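This site uses cookies to remember your settings. By continuing to read you agree to our cookie policy. Accept | Settings

How to read a long old book slowly and write notes that other people can follow

October 28, 2025
By Shahram Ebrahimi

Since last winter I have been posting notes on the Rashti Chronicle, one passage after another, on the Trarken reading board. The Chronicle is a family history with a flood in it, two brothers who do not speak to each other, many kings and very many rules of how a guest must be received. My copy is the Berka edition and it has 900 pages. Several readers have written to me to ask how I prepare the notes and how they can do the same with a book of their own. I answer them together on this page.

You do not need to be a scholar for this. I am not one. I studied accounting, and I read the old books in the evening, mostly in translation, because my knowledge of the old language is enough for single words but not for sentences.

What you need

A printed copy of the text with numbered lines or numbered sections. If your edition has no numbers, write them in with pencil before you start, chapter by chapter.

A second translation, even a poor one. It can be from the library or an old scan.

A notebook for the first thoughts, and a separate file or notebook for the clean notes. I keep the first thoughts in a Dollska notebook with unlined paper, but any paper is fine.

A small stack of index cards for the names.

Step 1. Choose the size of one passage

Most beginners take too much. They read a whole chapter, they feel full of ideas, and then they sit down in front of an empty page and can write only that it was interesting. Take a piece which you can read aloud without getting tired. For me this is between 200 and 275 words of the translation. If the passage is a list of names or gifts, it can be longer. If it is a conversation, I make it shorter, because in a conversation each answer needs attention.

Stop where the text itself stops. Old books often have small signs for this: "after these things," "and in that year," "now the king had a sister." When you see such a sign, you can put your pencil mark in front of it.

Step 2. Read once without writing

Put the pencil away. Read the passage from beginning to end, then close the book for some minutes. Ask yourself who was speaking, who was listening, and what was different at the end. If you can't answer, read again. I know that this step looks like wasted time. When I skip it, my notes are full of small observations about words, and I miss that somebody has left the house.

Step 3. Read with the pencil

Now go line by line. I use only three marks, and I recommend you not to invent more, since you will forget what they mean.

? for a word or a custom I do not understand
= for something that already appeared earlier in the book
! for a place where I was surprised

The third mark is the most useful one. Surprise usually means that the author had a different idea from yours about what is normal. In the Chronicle, a host gets angry with a guest who thanks him. When I first read it I thought it was a mistake of the translator. Later I found the same thing two more times, and then it was clear that in this house, to say thank you at the table means that you are leaving and do not plan to come again. From one exclamation mark I got a full post.

Step 4. Compare the translations

Open the second translation and look only at the places you marked. Do not read everything twice. Write the two versions one under the other, like this:

Berka: "He would not take the seat beside the door."
Old version: "He refused the lower place."

Both can be correct. The first tells you where the seat was, and the second tells you what it meant. If the two translations disagree so much that they cannot both be right, write that down openly and do not choose the one which suits your opinion. Readers forgive you when you say "I don't know." They forgive less easily when they discover it themselves.
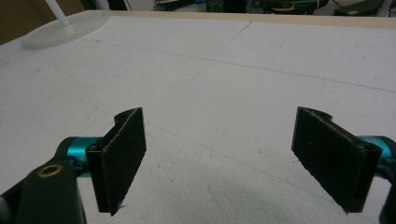

Two black fingers over white foam.

Step 5. Make a card for every person

Long old books have too many people, and often two of them have the same name. Write one card for each person: name, whose child, whose husband or wife, and the section number where the person comes in for the first time. On the back I write what the others call this person. This is important – in many of these books a man is "my brother" in one line and "my lord" in the next, and the change tells you that something has happened between them.

Be careful with family words. The word that your translator gives as "cousin" may cover five different relations in the original. "Father" can be a grandfather, or an old man who is respected. When you are not sure, keep the translator's word on the card and add a question mark. Don't draw lines between cards until you have seen the relation stated in the text at least once.

Do not copy a family tree from the internet. It saves you an evening, but it also tells you who dies and who marries, and then you read the passage with this knowledge and not with your own eyes. I did this in my first December with the book and was sorry for it.

Step 6. Write the note

A note for other readers has to be shorter than you want. I try to stay under 700 words, including the quotation. My order is nearly always the same:

First, the section numbers and one sentence about where we are in the story. Some readers come after a long break and they need this sentence.

Then the quotation. Keep it small. Give the name of the edition every time, also when you feel you are repeating yourself.

Then one question. Only one! If you have three questions, you have three notes, and you should be happy, because your next weeks are prepared.

Then your answer, or the part of an answer which you have. Show from which line you take it. I write "section 41, second sentence" and not "as we saw earlier."

At the end I leave the things I did not understand. The best replies come from this part. Saron Abera, who reads the same book in another translation, solved for me the matter of the empty cup in this way. I had written half a page of theory about it and she answered in a single line that the cup was turned over, and that my translator had left out the verb.

Step 7. Let it rest, then cut

Leave the note for one night. Next day read it aloud and take out each sentence that says how deep or beautiful the passage is. The reader has the quotation in front of him and can decide. Take out also the comparisons with today's politics, unless your note is really about that. They become old very quickly, and in the comments people will discuss only them.

Check the spelling of the names against your cards. In one of my early posts the queen has three different spellings, and people are still reminding me of it in a friendly way.

Step 8. Answering the comments

When a few people begin to follow your notes, you will not be able to answer each of them the same evening. It is polite to say this at the start. I collect the comments for one week and answer in one post, in the order in which they came, with the name of the person before each answer.

If somebody corrects you and is right, change the note and write under it what you changed and who noticed. If somebody corrects you and you think he is wrong, ask for the section number. Very often the two of you are reading different passages.

Some readers will ask you what to believe about the flood, or if the people in the book really lived. I tell them what the text says and what it does not say. For the rest there are better qualified persons than me.

Common problems

I stopped for a month and lost the thread. Read your own last three notes and the cards of the people in them. Do not start the book from the beginning again. I know readers who have read the opening chapters of the Chronicle six times and have never met the brothers.

The passage is boring. Take the list of gifts or the list of towns and look for the item which does not fit with the others. If there is no such item, write one sentence that you are passing over the section, give the numbers, and continue.

My second translation uses other section numbers. Make a small table on the inside of the cover, with the first words of each chapter and both numbers. You do it once and it serves for the whole book.

I can only read on the phone. It is possible, but copy the passage to paper by hand first. Copying is slow – you will notice small words that the eye jumps over on the screen.

My notes on the arrival of the second messenger will go on the Trarken board next, sections 112 to 114. If you want to try the steps with me, read only up to the place where he gives his shoes to the boy at the gate, and please bring your question marks.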